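Robot demonstration (teaching by hand and by remote control)

Robot demonstration is the practice of showing a robot a task instead of writing out each motion in code. A person either moves the arm directly, known as hand guiding, or drives it from a distance through gloves, a headset or a second set of arms. The recorded motions are then used to train a control program. The method is often described as quick and open to anyone. Both claims deserve some doubt.

Methods

In hand guiding, the teacher holds the arm and pushes it through the job. The forces feel natural, but two arms with jointed hands have too many moving parts for one person to hold at once. Remote control gets around this and brings troubles of its own. The operator usually feels little or nothing of the contact, judges depth by eye, and slows down near the target. A program trained on such data tends to copy the slowness as well.

Test boards

Much published work relies on a board with parts to be picked up and placed. The parts are simple, and a finished placement is easy to score.
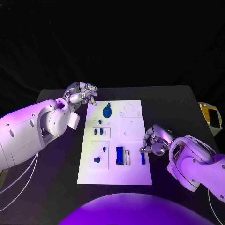
Two-armed robot at a white board with blue parts, raised plates and outlined shapes.

Boards of this kind make results easier to compare, at least in theory. Ratih Wuisan and Arnout Baert, who reviewed the practice for the Flurnesell workshop, argued that the comparison is weaker than it looks. Labs differ in how they count a dropped part, whether a second try is allowed, and who does the teaching. In the Praltwood trial, one operator recorded 200 demonstrations and the trained arm placed a peg in 40 of 100 attempts. The report called this promising — a word it did not define.
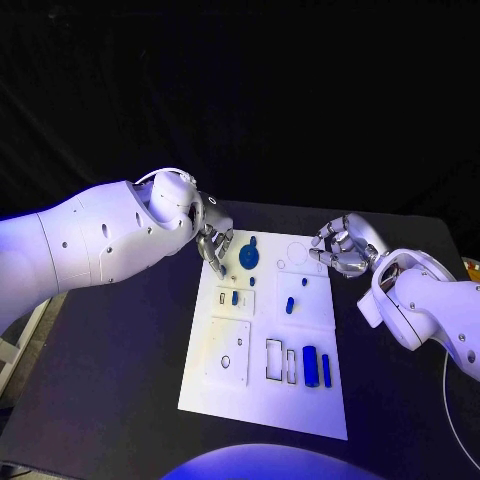 Cost of teaching

The time spent by operators is rarely reported in full. Saodah Pelupessy kept a log at Fivow of every session, including the ones thrown away, and found that 331 recordings had been made to obtain the 200 used for training. Resets between attempts, in which somebody puts the parts back by hand, were not counted as labor in the original write-up.

Criticism and response

Supporters, among them Irfan Simanjuntak, answer that writing code for the same task would also take weeks and would break as soon as a part changed shape. Critics accept the first point but question the second. A program taught on one board under one set of lights may fail on another, and few teams publish that test. Ridwan Pasaribu has asked for every report to include a run by an operator who took no part in the training data. Mac Carthaigh adopted the rule for its own trials in September. Its results have not been released.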